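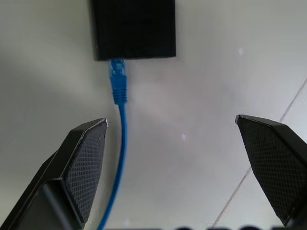

Häufige Fragen zur Beschaffung eines zweiarmigen Arbeitsplatzes

Was gehört in die erste Kostenaufstellung?
Arme, Greifer, Kameras, Steuerrechner, Tisch, Verkabelung, Inbetriebnahme. Bei Stuvum sind Tisch und Verkabelung nicht im Grundpreis enthalten und werden als eigene Positionen angefragt. Ersatzteile bitte getrennt ausweisen, sie laufen meist über eine andere Kostenstelle.

Wie viel Tischfläche ist einzuplanen?
Maßgeblich ist der Bereich, in dem sich beide Greifer treffen können. Material, das gerade nicht gebraucht wird, liegt an der hinteren Kante. Zusammengesetzte Platten sind zulässig, die Fuge sollte aber nicht durch die Zone verlaufen, in der gesteckt wird.

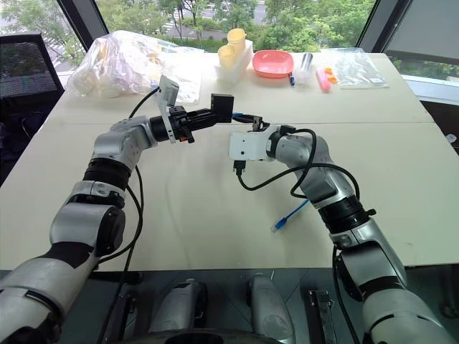

Arbeitsplatz mit zwei Armen, Netzwerkkabel auf der Tischfläche, weiteres Material an der hinteren Kante.

Wie werden die Leitungen am Arm geführt?
Mit Schlaufe an jedem Gelenk, das sich im Betrieb dreht. Zu kurze Leitungen sind der häufigste Reklamationsgrund im ersten Halbjahr. Wir kalkulieren pro Arm 2 Ersatzleitungen.

Mit welchen Fristen ist zu rechnen?
Lieferzeit 16 Wochen ab Bestellung, Inbetriebnahme 5 Arbeitstage. Wer im laufenden Haushaltsjahr abrechnen muss, bestellt bis März. Die Anzahlung beträgt 30 Prozent.

Eignen sich Netzwerkstecker als Abnahmeaufgabe?
Ja. Teile sind billig, die Toleranzen eng, und das Ergebnis lässt sich elektrisch prüfen – im Abnahmeprotokoll von Kartha ist dafür eine eigene Zeile vorgesehen.
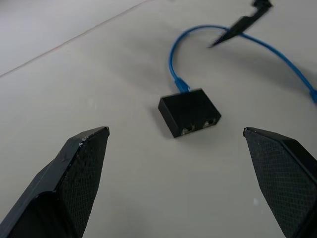 Text: Corey Kingi, Anlagenplanung

Was ist bei den Greiffingern zu beachten?
Finger mit kreuzschraffierten Griffflächen halten kleine Gehäuse und Stecker besser als glatte. Die Spitzen sind Verschleißteile. Kleine helle Abplatzungen nahe der Spitze sind bei schwarzen Fingern früh sichtbar und für sich kein Tauschgrund. Getauscht wird, wenn die Griffflächen nicht mehr parallel schließen.

Reicht eine Kamera?
Für Steckaufgaben nein. Vorzusehen sind eine Kamera je Handgelenk und eine Übersichtskamera. Die Halter gehören ins Angebot, Nachrüstung wird nach Aufwand berechnet.

Wer prüft das Angebot vor der Freigabe?
Technisch Cledwyn Prothero, kaufmännisch der jeweilige Bereich. Angebote ohne Positionsnummern gehen zurück.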